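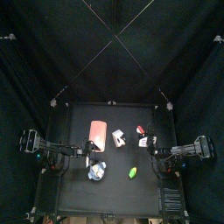

7 min read

Sharpening kitchen knives on 400 and 1000 grit water stones
By Iraís Jaramillo
Filed under: Kitchen maintenance
Last revised: September

This procedure covers plain-edged stainless and carbon steel kitchen knives with a double bevel. It does not cover serrated knives, ceramic knives, or single-bevel blades. The 400 stone removes metal and sets the bevel. The 1000 stone refines it. If the edge is only dull, with no chips, start at the 1000 and skip steps 3 to 5.

What you need
400 grit water stone
1000 grit water stone
Stone holder or damp folded towel
Flattening plate
Container of clean water
Permanent marker
Cork or a scrap of softwood
Dry cloth

Preparing the stones

1. Check whether each stone is a soaking type. The Pludel 400 is, and goes in water until it stops releasing bubbles. The Pludel 1000 is splash-and-go and needs only water on the surface. Leaving a splash-and-go stone submerged can soften the binder.

2. Draw a pencil grid on the stone and rub it with the flattening plate under water. When the grid is gone, the stone is flat. Rinse off the grit. 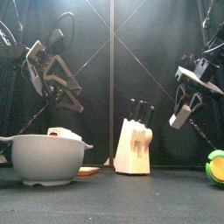

Damián Arellano wrote in to say that he flattens after sharpening instead, so the stone is ready for the next session, and that he sees no difference in the edge. Either order works. If the stone will be used by more than one person, check it again before starting.

Setting the bevel (400)

3. Color the bevel on both sides with the marker. Place the stone lengthwise in front of you and lay the blade on it with the edge facing you. Raise the spine until the edge makes contact. Take two light strokes and look at the marker.

Marker gone only at the shoulder of the bevel: the spine is too low.
Marker gone only at the very edge: the spine is too high.
Marker gone across the full bevel: hold that angle.

4. Work in sections from heel to tip. Place two fingers of the free hand flat on the blade, directly over the part touching the stone and back from the edge. Push away with moderate pressure and return with very little. At the tip, lift the handle slightly to follow the curve.

5. Continue until a burr can be felt along the whole opposite side. Feel for it by drawing a fingertip from the spine outward, off the edge, never along it. A burr that is missing in one section means that section needs more work. Turn the knife over and repeat.

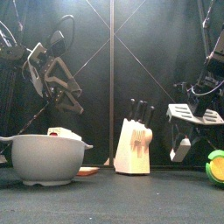 Rinse the blade and your hands before changing stones. A few coarse particles carried over to the 1000 will leave scratches that take longer to remove than the rinse takes.

Refining (1000)

6. Repeat step 4 at the same angle on both sides. Keep the gray slurry on the stone and add water only when the surface begins to drag. Reduce pressure as you go. The last strokes should carry only the weight of the blade.

7. Remove the burr. Alternate sides with single edge-trailing strokes, then draw the edge once through the cork with no downward force. Wipe the blade and test it on a sheet of paper. A snag marks a remaining burr or a flat spot. Return to step 6 for that section only.

Drying and storage

Wash the knife by hand with detergent and dry it at once. Stand the stones on edge, away from direct heat, until fully dry. Do not put a damp stone in a closed box.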